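Our project started with a sandwich bag of seed from a neighbor's garden in Clivton and one question: does corn really lose its sweetness as fast as people say? Everybody's grandparent seems to have the same rule about boiling the water before you go out to pick. We wanted to know how much of that you can taste, and we got to spend a whole summer finding out, which was the best part!

## Growing the corn

We planted two rows of a variety sold locally as Besik and two of a later one called Petkov. Corn is pollinated by wind, so a single long row does badly, and we set our rows side by side in a short block. Every silk on an ear leads to one possible kernel. If pollen misses that silk, you get a gap. Once you know this you can't stop looking for gaps (we checked every ear we ate, including the ones at restaurants).

The block had 33 plants after thinning. Raccoons found the Petkov rows in August and we lost a good part of them in one night, so most of our results come from the Besik rows.

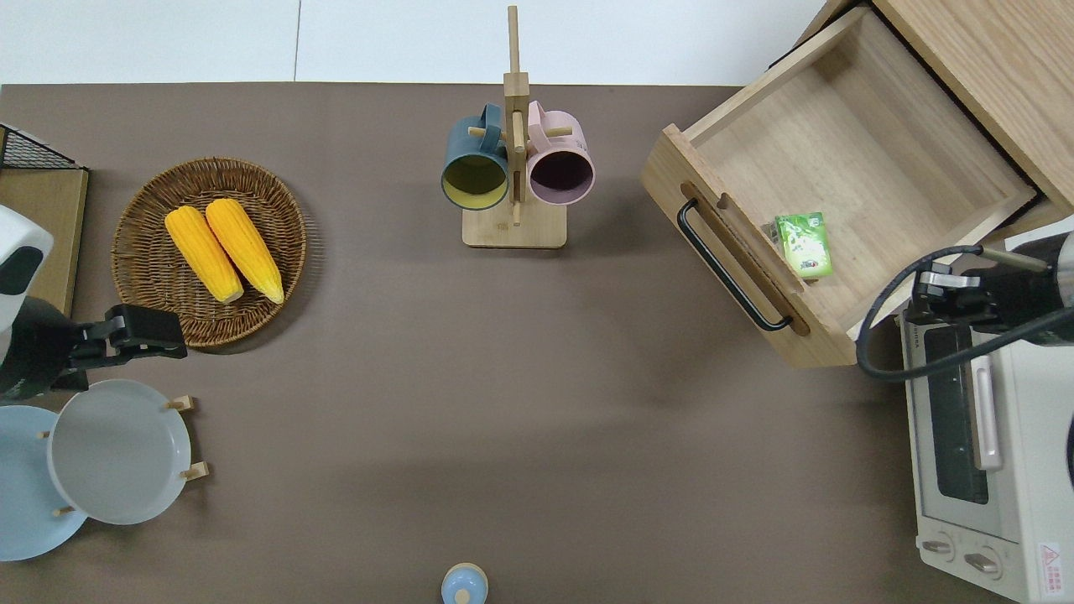
*Fig. 1. Two ears of yellow corn in a wicker basket.*

## Why sweetness fades

A kernel is a seed, and the plant fills it with sugar on the way to storing starch. Picking the ear doesn't stop that. The kernel goes on turning sugar into starch, and warmth speeds it up. Older kinds of sweet corn change quickly. Many newer kinds carry genes that slow the change or start the kernel off with more sugar, and so the old boiling-water rule matters less for them.

We had read all this before we started, but tasting it is another thing. An ear left on a warm porch overnight had a flat, doughy flavor that three of us picked out right away with our eyes closed.

## The taste test

We split each picking into a fresh group, a refrigerator group and a room temperature group. The stored ears kept their husks on until cooking. All of them were boiled for the same length of time with no salt and no butter (this was hard!). Tasters got a short piece with only a letter on the plate, and they scored it for sweetness and for texture on a card.

By the end of the season we had 572 filled-in cards. We had hoped for 1000, which looks silly now, since our tasters got very full.
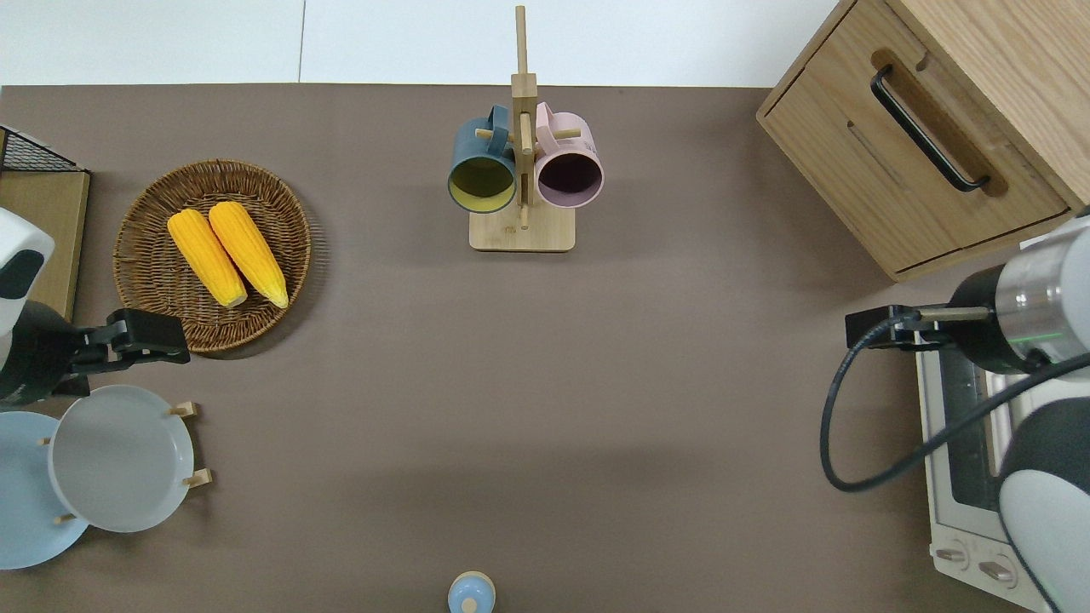

Sorting the cards took longer than the cooking did. Some people had scored every piece the same, and we argued over whether to throw those out. In the end we kept them, as a person who can't tell the difference is still telling us something. We did drop the cards where the letter was smudged or missing.

The fresh ears scored highest for sweetness, with the refrigerator ears close behind. The room temperature ears came last by a wide gap. What surprised us was texture. Several tasters liked the refrigerator ears better than the fresh ones and wrote "crunchier" or "snappier" on the card. We don't have a good reason for it yet and would love to test it again.

## Corn at the fall open house

In October we set up a table at the Wultirum community hall with our charts and a pot of late corn bought from a farm stand. Visitors could count the rows on an ear and guess whether the number would be odd or even. It's nearly always even, because the tiny flowers on the young ear form in pairs. Kids loved this and kept asking for another ear to check.
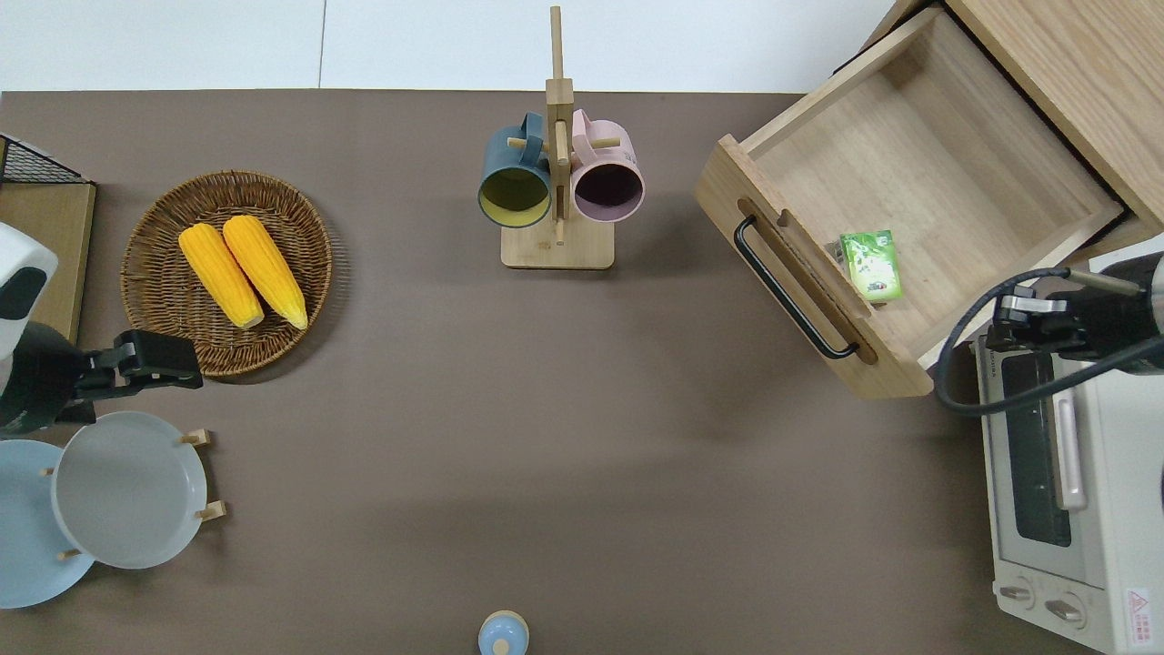
*Fig. 3. The ears side by side, with pale tips and bumpy kernels.*

## What we would change

- Plant the two kinds further apart in time, so their pollen doesn't mix.
- Put up a fence before August.
- Measure sugar with a refractometer as well as asking people.
- Give each taster fewer pieces and a cup of water between them.

We saved no seed from the block, as the rows had surely crossed. Next year's seed is already in a jar in the refrigerator, and the plan is to sow it as soon as the soil warms up.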